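Shakuntala Khurana
2025-07-23

Right, it's finally keyboard day! I've been going on about this for weeks, so here's the thread. Get a cup of tea, it's a long one.

Background for anyone new: we're sorting out the spare keyboards at Zunddale so the homework club has decent ones by September. No budget to speak of, just whatever people hand in, and I'm having the time of my life with it.

I have typed on fancy keyboards. I had a loan of a Brava once that clicked like a typewriter and glowed purple, and it was lovely for a week. But give me a plain black full-width one with a number pad and a cable, and I'm happy. You plug it in and off you go — no charging, no pairing, no hunting for the little dongle.

Full-width matters more than people think, by the way. The younger ones love the number pad for sums and the older ones have spreadsheets to fill in. I've seen grown adults go quite misty-eyed at getting a number pad back after years on a laptop.

First job is always the same. Clear a big pale surface, lay the keyboard out flat, and let the cable run off the back so you can see the whole length of it, plug and all. I do like a pale surface for this, black cables just vanish on a dark table.
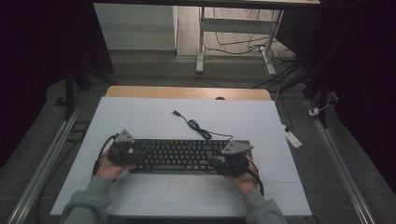
Priya: can I ask a daft question, do you check the cable before the keys or after? I always do the keys first and then find the plug is bent.

Not daft at all! Cable first, every time. Run it through your fingers from the keyboard end to the plug, feeling for kinks or flat spots, then have a proper look inside the USB end. I learned that after spending a whole evening cleaning a Skulter that turned out to have a cable the dog had been at.

Next, turn it over and give it a few gentle taps over a tray. Gentle! You're after the crumbs, you don't want the keys in there too. The worst one so far gave up half a biscuit and a fair bit of glitter (primary school, enough said).

Then a soft brush between the rows, always in the same direction, and a barely damp cloth over the tops. I mean barely. Wring it out, then wring it out again. Unplugged the whole time, obviously.

Long keys need a bit more patience. The space bar, Enter and the Shifts often have a little metal bar underneath, and if you yank them off you'll be there till supper trying to hook it back. I leave them on and go round the edges with a cotton bud.

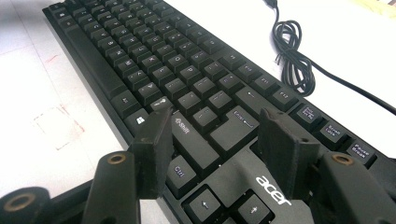 Anyway, once the edges are done I move on to the typing test, which is my favourite bit. Open a blank page and press every single key, left to right, row by row. Then Shift and the letters again. Then I type out the first verse of whatever song is stuck in my head, and if that comes out right it's a pass.

Someone asked what the old Acers are like to type on. I'm very fond of them! Soft, quiet, nothing flashy, and the quiet part is a real blessing with a room full of children all writing about volcanoes.

If the letters have worn off a key or two, please hand it in anyway. We've got a sheet of Troncoso stickers, 136 on a sheet, and I've barely made a dent in it. Putting them on straight is very satisfying.

We're after 20 good ones for September and we're getting there. Mice welcome as well, and mouse mats, especially the ugly ones. More tomorrow when I tackle the box of mystery adaptors — wish me luck!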